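Packing for the Giltunville Courts: Balls, Cans and the Long Counter

Giltunville, 10/09/2025

The indoor courts at Giltunville reopened in August after a new floor was laid, and the equipment room next to them was emptied and refitted at the same time. The old shelving went to the school in Vaston. In its place there is a wall of cabinets, a sink and a long counter where balls are sorted before they go out to the courts.

The club goes through up to 800 balls in a season. Most come in cans of 3, and the opened ones are split into match balls, practice balls and balls for the kids' sessions. Cans are kept until the recycling pickup, with the lids in a separate bin.

Pictures of the courts are on a page of their own, listed at the bottom.

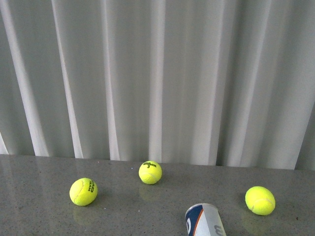
Tennis balls on the speckled counter, with the gray curtain behind. 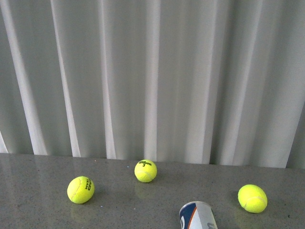 Sorting is done by hand and takes most of an evening when a full delivery comes in. Each ball is squeezed, then dropped from shoulder height next to one that is known to be good. A ball that comes up clearly short goes to practice. Felt is checked next. Bright yellow-green balls like the three on the counter are easy to follow against the dark court floor, and the club stops using a ball for matches once the color has gone dull or the seam has started to lift. Worn balls fill a sack by the door, and 200 of them went to the dog shelter on Clirero Road over the summer.

The counter was the one part of the refit that people argued over. A wood top would have been cheaper, but the sink is close by and the old wood top had swollen at both ends. The gray one wipes clean with a damp cloth and does not show felt dust much. Its drawback is the polish. Balls roll on it easily, so the next job is a low strip along the front edge - the supplier, Vigfúsdóttir, has quoted for one in rubber and one in aluminum.

The curtain is lightweight and comes down for washing twice a year. It was a little long when it was first hung and has been taken up once.

Storage is simpler than it was. Unopened cans stay in their cartons in the lower cabinets, away from the heater, and the oldest carton is used first. There are 32 cartons at the moment, enough to last into the winter league. Opened balls go in the wire baskets. The baskets are marked with colored tape - green for matches, white for practice, red for kids - and should go back to the same shelf after each session.

Members who want to help with sorting can leave their names on the sheet by the front desk.

More galleries
Giltunville courts: the new floor
Stringing bench and racket racks
Vaston away match
Summer kids' sessions
Clubhouse kitchen before and after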